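Fidport Snack Box Kit
Set-up guide

Section 2: Laying out the table and filling the box

Read this section through before you open any of the bags. The kit can be packed on any table large enough to hold the open box with the snacks beside it. Leave the lid of the delivery carton closed until you reach step 3.

Before you start

Wipe the table and let it dry. Shake out the cloth and lay it printed side up. If you ordered the Zirner table cover, the folds will drop out by themselves in a day or so. Do not iron it.

1. Fold the box into shape and press the base flat from the inside. The long walls are thin card and will bow if you lean on them.

2. Stand the box open on the cloth with the pale side of the card facing inwards. Either end may face you.

3. Tip the snacks out next to the box, on one side only. Keep bread and other soft items on top of the pile.

4. Put the first packet in a corner of the box and work outwards from there.

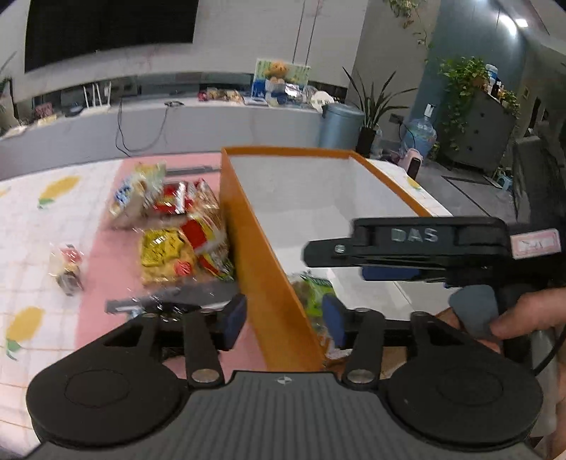 Page 11
Fidport Guide, issue of 21/06/2023

A green packet lies in the box at this stage, and the bread is still outside on the cloth with the chips. Bread goes in last, whatever the size of the loaf.

Note: Bottles are packed upright against a wall. Check that the cap is tight before you lift one over the other snacks.

5. Lift bags by the sealed edge at the top. A bag held by the middle may split, and crumbs are hard to get out of the corners.

6. Lay flat packets along the floor of the box. Crinkly bags can go on top of them, but do not press the air out.

Caution: Do not use scissors or a knife over the box. The card marks easily and Rokville does not supply single walls as spare parts.

7. Move small items and bits of clear wrapping away from the front of the pile as you go. They slide under the larger packets and get left behind. In the layout below, a small round green item is on the pink mat near the snacks, with a piece of clear packaging beyond it.

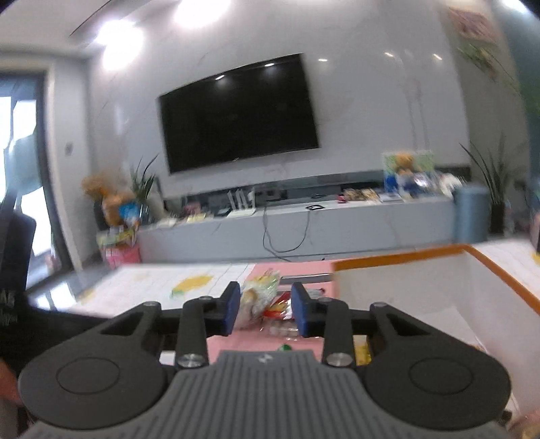
8. Look over the cloth and put any remaining snacks in the box. Throw away empty wrapping.

9. Place the bread on top, label upwards, and close the box without forcing it. If it will not close, take out the largest bag and lay it flat.

Storing the packed box

Keep the box indoors, away from radiators and direct sun. Do not stack more than 2 boxes. Replacement boxes are listed in the Konstantinidis catalogue under part number 164. For cleaning the cloth, see page 13.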